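22 novembre 2021 — carnet d'atelier, suivi des passes

Reprise du dépouillement Fumulton–Galano avec Pak-hei. Enfin une séance où tout s'emboîte ! Le fichier corrigé compte 2 186 événements, dont 1 880 passes, et les horodatages des deux mi-temps sont calés sur le coup d'envoi.

Le plus beau : 252 passes vers l'avant pour Fumulton, 231 pour Galano. À l'œil j'aurais juré que Galano dominait largement dans ce registre, leur numéro 8 cherche la profondeur à chaque ballon. Mais Fumulton casse les lignes très tôt, souvent par le latéral gauche — superbe à voir une fois les trajectoires superposées.

Ho-yin propose de séparer les touches des passes au pied. Oui, mille fois oui, ça faussait la zone haute depuis février.

Reste à reprendre : les dégagements du gardien (codés tantôt passe, tantôt dégagement), et le changement de côté de Yeh juste avant la pause, saisi deux fois.
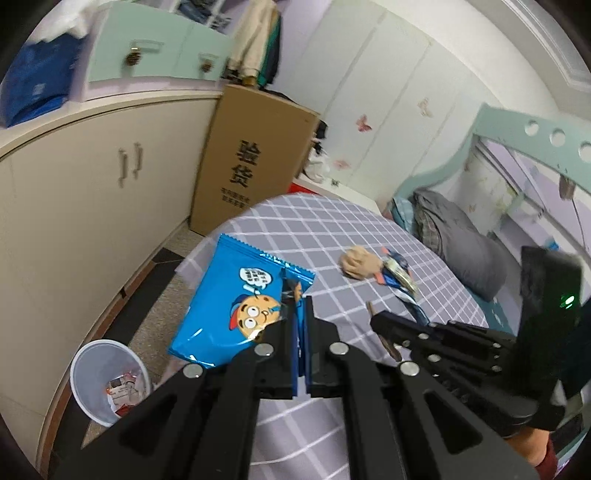

Sachet bleu dans la pince, au-dessus du lit.

Prochain match à coder : Stadura à domicile. Pak-hei prend la première période, moi la seconde, puis on échange pour comparer nos saisies. J'ai hâte de voir leur pressing sur la carte ! Penser à demander à Ho-yin la version large de la vidéo.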